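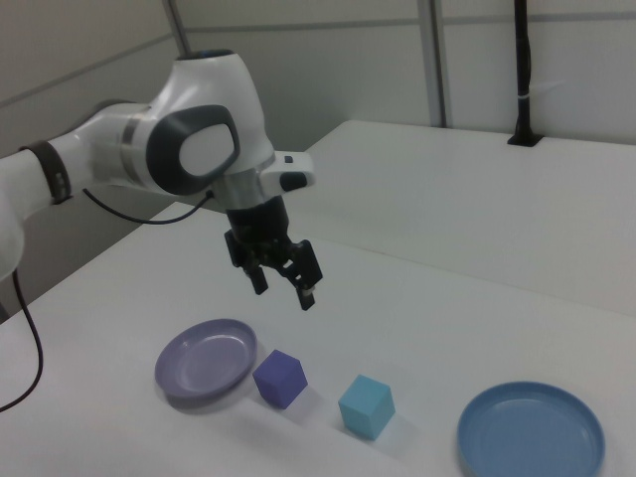

What does a robotics team do in its first three weeks?

It learns to make one arm do one small job the same way every time. Teams that skip this stage usually come back to it later, with a deadline close behind them.

Chapter 4
The First Task

In Chapter 3 you set up your work area, checked the emergency stop, and moved the arm by hand through its full range. In this chapter you will give it something to do. The task is called sort and place, and it is the first graded project of the course. Your team will program a robot arm to pick up a cube from a table and set it on a plate. Then it will do the same with a second cube and a second plate.

The task sounds easy. A small child can do it without being shown. For a robot arm, each part of it has to be spelled out: where the cube is, how high the gripper must be before it moves sideways, how wide the fingers open, and when to let go. Leaving out any one of these will stop the run or knock something over.

4.1 What You Need

A plain table with a light surface works best. Two cubes and two plates are enough. Choose cubes in different colors, so that your notes can say which one you mean. The cubes should be narrow enough to fit between the open fingers with room to spare on both sides. Plates with a raised rim are harder than flat ones, and you should use them anyway. The rim forces you to plan the height of the path.

A parallel-jaw gripper has two fingers that move toward each other and stay parallel as they close. It holds flat-sided objects well. It holds a plate poorly, and in this project the plates stay where they are.

Keep cables clear of the path of the arm. Before each session, move the arm slowly to its farthest points and watch the cables the whole time. If one pulls tight, stop and reroute it.

4.2 Words Used in This Chapter

Home position: the pose the arm returns to before and after each run.

Approach point: a point straight above the object, where the gripper stops before it goes down.

Grasp point: the point where the fingers close.

Release point: the point where the fingers open and the object is let go.

Cycle: one complete run, from home position back to home position.

4.3 How the Endby Team Did It

The Endby robotics club began this project on 29th July, during its summer session. The club had 3 teams, and each team wrote its own program. Cheng-en Kuo led the team called Flornach, which kept the most complete log, and we will use that log through the rest of the chapter.

The first version of the Flornach program had four points for each cube: approach, grasp, a second approach point over the plate, and release. The speed was set low. On the first full cycle the gripper closed above the top of the cube and carried nothing to the plate. The team lowered the grasp point and tried again. This time the fingers held the cube, but the arm moved sideways too soon and the cube hit the rim.

Kuo added a lift point straight above the grasp point. "We had drawn it on paper and then left it out of the code," he wrote in the log. With the lift point in place, the team finished its first clean cycle that afternoon.

The team then ran the same program 104 times over the next several sessions. Most of the failed cycles had the same cause — someone had put the cube back slightly turned, and the fingers met a corner. The team marked the starting places with small pieces of tape, and those failures became rare. By August they were ready to change the order of the cubes and write the program again from the beginning.

A second team, Tai, set the speed high from the start. Its cycles were shorter, but the team spent two sessions looking for an error that turned out to be a loose finger screw. At low speed the screw would have been easier to notice.

4.4 Keeping a Log

Write one line for each cycle. Give the cycle number, the speed, which cube was moved, and the result. If the cycle failed, say at which point it failed. "Did not work" is not a useful entry. "Touched rim on the way to release" is.

Do not change two things between cycles. If you lower the grasp point and raise the speed together, and the next run fails, the log cannot tell you which change to undo.

Before You Go On

Draw the path of the gripper from the side, as a single line, for one cube and one plate. Mark the home position, the approach point, the grasp point, the lift point and the release point. Label each height in millimeters above the table. Have a teammate check the drawing before you write any code, and keep it with your log. You will need it again in Section 4.5, where the points are entered one at a time.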